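Brikano student club opens its picking project to four more schools

Iltis, a student robotics club based at the Brikano learning centre, will share its year-long picking project with four more schools from April. The club teaches pupils aged 13 to 17 to record handling tasks with hand-held grippers and to use those recordings to train a small robot arm.

The project began last autumn with 23 members. They have since recorded 1,710 short handling tasks, most of them involving household objects, boxes and soft toys. Each task is logged by the pupils, who note the object, the starting position and whether the attempt should be kept.

"Soft things are the hard part," said Greer Moffat, who leads the club. "A box is the same shape every time you go near it. A plush toy squashes and rolls over, and the pupils have to decide what counts as a good grip. They argue about it a lot, and the rules we use now are the ones they wrote."

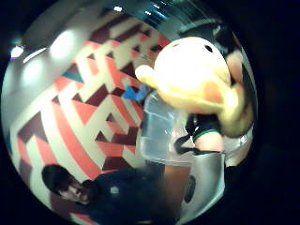 A yellow plush toy and a clear plastic container, seen from a hand-held gripper at the Iltis club.

The club meets after school at 4.15 pm. Members work in pairs, with one handling the gripper and the other keeping the log. They swap over after each set. Older pupils check the recordings and remove those in which the object leaves the view. So far 310 have been taken out.

Ngân Khương, 16, joined with no experience of programming. "I thought we would be building robots from the first week," she said. "We spent a month on how to hold the gripper and where to put things on the table. When we trained the arm for the first time it went straight past the toy. We looked at the recordings again and found we had nearly always started from the left."

Schools taking part will receive a loan kit, a printed guide and two visits from club members. The guide was written by Nga Lã and Ruaridh Niven, both in their final year, and covers setting up a work area, naming files and sorting recordings. The loan kits are paid for by Testano, which has supported the club since it started.

Places on the spring programme cost 400 per school, and the fee is waived for schools that have no technology club of their own. Teachers can apply through the Brikano front desk.

Contact for press and schools: Catarina Garcia, Brikano learning centre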